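Search this site
Search for:
Go
Menu

Giving up the second car, seven months in

2026-08-07
Posted by the blog owner

We sold the second car in January. I said then that I would write something once we had lived with it for a while, and a couple of people have asked, so these are my notes.

Some background first. We live on the north side of Flaltthorpe, in the part that was all orchards until the ring road went in. There are two adults and one teenager in the house. One of us works from home three days a week and the other works across town near the old Huenchumán bakery. For nine years we had two cars because everyone on the street had two cars, and we never sat down and worked out what the second one was doing.

What it was doing was sitting in the driveway. I kept a notebook in the glove box for the last full year, and the second car went out on 103 days. Most of those were short trips. The longest was to pick up a used dresser.

The insurance was 900 dollars for the year. On top of that came a battery, two tires and a repair to the rear window that never did work right. I'm leaving out gas because we would have burned some of it in the other car anyway.

The first month was harder than I expected, and it was mostly the weather. The bus to the east side runs along Trorkora Avenue and the stop has no shelter. I bought better boots. I also learned that the 127 is the bus you want before eight in the morning, and after that you are better off walking two blocks down and catching the one that goes past the library. The posted timetable at our stop is out of date and has been for as long as we've lived here. The one at the library is correct.

Planning is the other part. With two cars, you decide to go somewhere and you go. With one, somebody has to say so the night before. We put a paper calendar on the fridge with a pen on a string, and whoever writes first gets the car. There were a few arguments in February about what counts as writing first. We settled it by saying that medical appointments beat everything and band practice beats groceries. 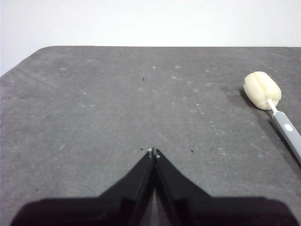
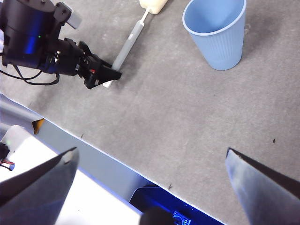

Groceries changed more than anything else. We used to make one large trip on the weekend and then three or four small ones for things we forgot. Now it's one large trip every two weeks, and the small ones are done on foot at the corner market. We throw away less food. We also eat a lot more rice and beans in the second week, and the teenager has opinions on that.

I bought a folding cart from Mekow, the hardware store on the square. It holds more than it looks like it should, though the wheels are too small for our sidewalk – the slabs by the school have lifted and you have to go over them backward. If I were buying again I'd get the one with the bigger wheels, even though it doesn't fold as flat.

We have rented a car twice. Once was for a weekend when both of us had to be in different places, and once was when ours was in the shop for brakes. The two rentals together came to 431 dollars. That stings when you pay it, but I put it next to the insurance figure and it stings less.

Things I miss: being able to leave a party at a different time from everyone else. Running out for one item at nine at night. Having somewhere to keep the dog blankets.

Things I don't miss: moving one car to get the other one out. Scraping two windshields. The inspection sticker that always came due the same week as the property tax.

I don't think this would work if we lived farther out, or if both of us had to commute. My sister's family is on a county road with no bus at all and they need both of theirs. When the teenager gets a license next year we will have to talk about it again. My guess is that the calendar on the fridge gets a third column and the rest stays as it is.

The driveway has an oil stain where the second car used to be. I've tried cat litter and dish soap on it. If you know something better, leave a comment.

3 comments

gravelroad says:
For the oil stain, make a paste of baking soda and water, leave it overnight, and use a stiff brush. You may need to do it twice. It won't go completely but it fades.

eastsider says:
Agree on the 127. They moved the library stop across the street last month, so watch for that.

Pat in the valley says:
We went down to one car when I retired. The hardest part was deciding which one to keep. Did you keep the newer one or the bigger one?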